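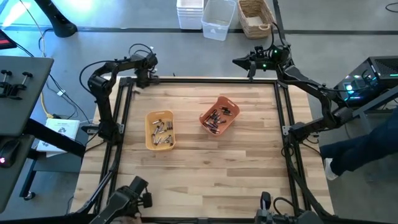
Figure 3. The four-arm cell used for the battery task, seen from the head camera. Loose cells lie in a yellow basket and an orange basket inside the black frame.

4.2 Does the second pair of arms help?

The Drukel policy was first reported on a two-arm cell, and its move to four arms has been presented as a clear gain. We are less sure. The published comparison changed the number of arms, the amount of training data and the control rate all at once, so the improvement cannot be pinned on any one of them.

We repeated the test with the layout in Figure 3, keeping the data budget fixed. Each policy was trained on 2,625 demonstrations of moving single batteries from one basket to the other, then run for 208 trials. In the two-arm condition the lower pair was powered but held still, so that the view from the head camera changed as little as possible.

The four-arm policy finished more trials within the time limit, but the difference was small and disappeared when we left out trials in which the first grasp succeeded. Most failures had the same cause in both conditions. Where batteries crossed over one another, the gripper closed on two at a time or pushed the wanted one further down. Extra arms do little for a grasp that was badly chosen to begin with, and they sometimes blocked each other near the gap between the baskets.

The Trotell baseline, which plans each arm separately, did worse than either, though we would not read much into this. It was tuned on tidy rows of parts and we gave it only 50 demonstrations of loose piles before testing.

Two cautions apply to our own numbers. The baskets were put back by hand between trials, and their angle was not controlled. The same operators also recorded the demonstrations and judged the outcomes, a weakness we share with the original study. Scoring by someone who has not seen the training runs is planned at the Dirnilgate site.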